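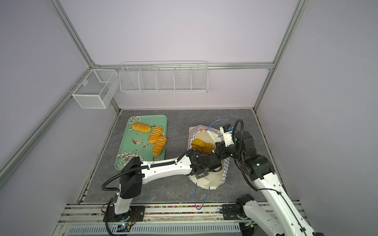
4.2 Recording and classification of finds

Objects recovered from the beach at Forkach were recorded by hobby detectorists who had no training in artifact description, so the recording form had to work with everyday words. Each person entered a shape, a size, a depth and a condition for every signal dug. Shape was the least stable of the four. A shape term is easy to agree on when objects lie in the open with their outlines exposed, as do the three ridged rolls on the green tray in the opening figure, and harder when they are seen through the mouth of a container, as are the baked goods in the checked paper bag next to it. Finds lifted in a scoop with wet sand were closer to the second case. The form therefore asked for the shape term after rinsing, and a separate box was marked if the object had been named before it was clean.

The survey area was divided into 20 lanes running from the dune fence to the waterline. Lanes were marked with cord at both ends and walked once in each direction. All participants used the Kudo detector in its factory beach setting, with discrimination turned off. Sensitivity was fixed at the start of each lane and was not changed until the lane was finished. Signals deeper than 30 cm were flagged and left in place, since the permit issued by the Nerkon shore authority did not cover deeper digging.
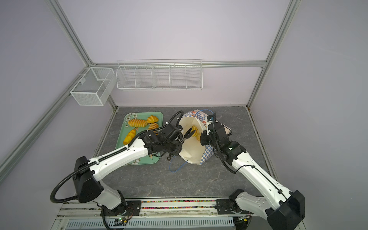 A total of 1362 finds were logged. Pull tabs and bottle caps made up the largest group, followed by foil, nails, fishing weights and coins. Jewelry was rare and was concentrated in the lanes nearest the swimming area. Iron was found in every lane. Heavily rusted iron gave the most trouble in the field, as corrosion products bind sand into a crust that hides the original form. Entries for crusted iron were kept in the data set under a single class, "iron, form unknown," even where the finder had written a more specific guess in the notes.

The records were entered into Tonow, a shared spreadsheet tool already in use by the club. Two problems appeared at this stage. First, some finders recorded depth from the surface of the sand and others from the bottom of the scoop hole after part of the sand had slid back. The form was corrected on 9/24/24, and depths taken before that date were reduced to two classes, shallow and deep. Second, coins found together were sometimes entered as one find and sometimes as several. Coins from the same hole were merged into one entry for the spatial analysis and kept separate for the analysis by type.
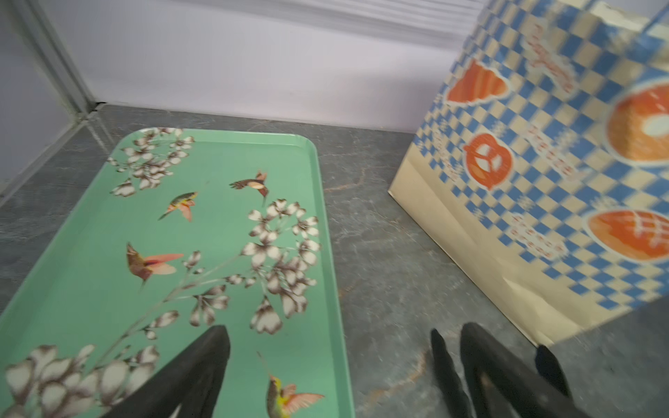 Merging changed the ranking of the lanes only slightly. Two lanes near the parking lot exchanged places, and the lane with the highest density remained the same. Density was calculated per lane and scaled to 1000 square meters so that the shorter lanes at the north end could be compared with the rest. No correction was made for slope. The beach profile is gentle except at the storm berm, where loose sand made it hard to keep the coil level and where the return pass often missed signals logged on the first pass.

Agreement between finders was tested on a subset of objects classified a second time by Philomena Hayes and Eamon Egan, working separately and without access to the original forms. Their results matched each other closely for coins, pull tabs and fishing weights. They differed on fragments of sheet metal, which one reader assigned to cans and the other to roofing or flashing. These fragments were placed in a common class before the counts in Section 5 were made.

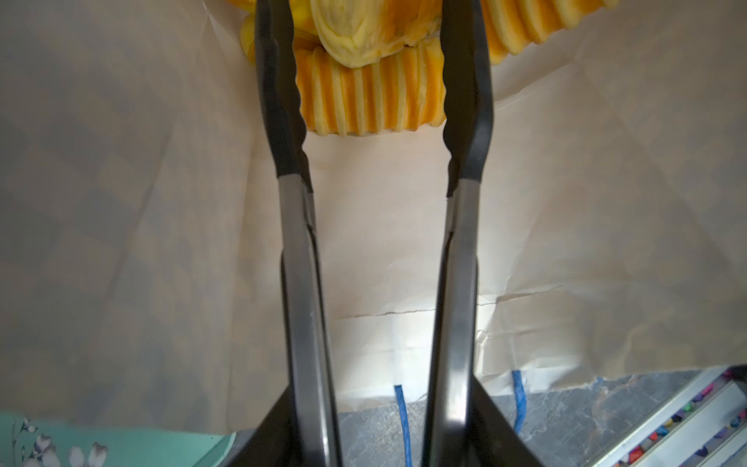 Figure 4. Pair of gripping arms with steel shafts and black, scalloped tips, in the open position.

A further limit is the time of year. Most lanes were walked after the end of the swimming season, and a repeat of four lanes in January was given up when the upper beach froze. The counts given here should be read as the contents of the sand at the close of one season. They do not measure the rate at which new objects are lost.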